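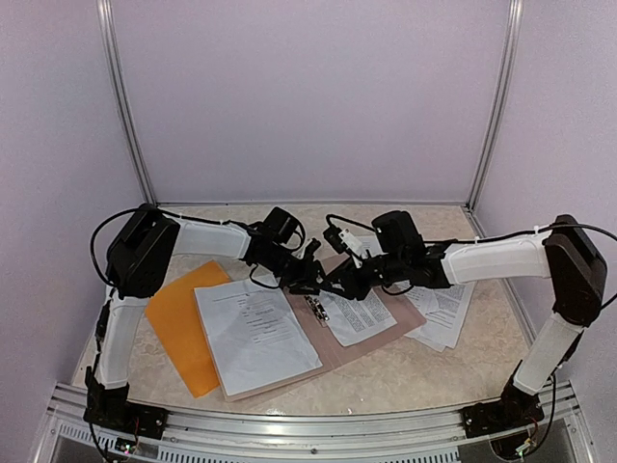
Brullwood Teleop Cell, Pre-Session Checklist
Site: Zalomstead
Task set: Golo, paper and file handling
Completed before the October demonstration block, 7:40 a.m.

1. Emergency stop
Pressed and released at both operator positions. Arms dropped out of drive each time.
Result: PASS

2. Base brackets and front rail
Bolts checked with the torque driver. Left bracket took a slight turn. Right did not move.
Result: PASS
Comment: Recheck left bracket at next inspection.

3. Cables
Moved each arm by hand through its full reach. No snagging at the shoulders. The thin wires under the bases are still exposed.
Result: PASS WITH COMMENT
Comment: Covers for the base boards are on order from Begay. Keep sleeves and lanyards away from the front rail until they are fitted.

4. Leader and follower match
Each leader arm moved slowly, follower watched for lag or reversed joints. None found. Speed limit left at the training setting.
Result: PASS

5. Arm-to-arm clearance
Both grippers brought to the middle over the clipboard. The forearms can touch if both operators go for the clip together.
Result: PASS WITH COMMENT
Comment: Left operator calls the move before reaching past center.

6. Gripper fingers and wrist view
Opened and closed 120 times with nothing between the fingers. No sticking.
Result: PASS
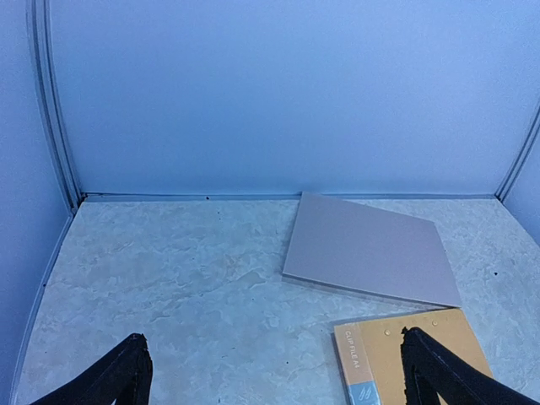

Item 6, wrist view. Orange clip file in its clear bag, pink board behind it.

7. Task items
Bagged files slide more than bare ones. Operators should close slowly and let go if the bag bunches.
Result: PASS WITH COMMENT
Comment: Add bagged or unbagged to the episode notes.

8. Work surface
Wipe down between operators. No liquids inside the enclosure.
Result: PASS

9. Recording
Test episode 535 saved and played back. Both arms logged.
Result: PASS

Open items: 2 (base board covers, left bracket recheck)
Cell released for hand-guided and remote demonstrations.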